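4.2 Open-day demonstration

The simulated kitchen was shown to visitors at the Drususmont open day on 19th August. Wolfram Albers ran the session and answered questions between episodes.

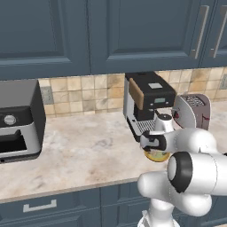 Figure 3. Simulated arm in front of the coffee machine.

Visitors watched from a bench beside the operator. Most asked about reach and speed — few asked about training.

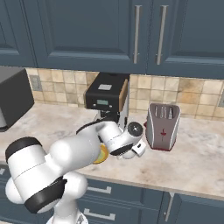

We kept the Motaung controller settings used in June and logged 80 episodes over the day.

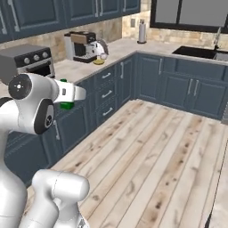
Figure 4. Arm with green object at the gripper; sink counter at right.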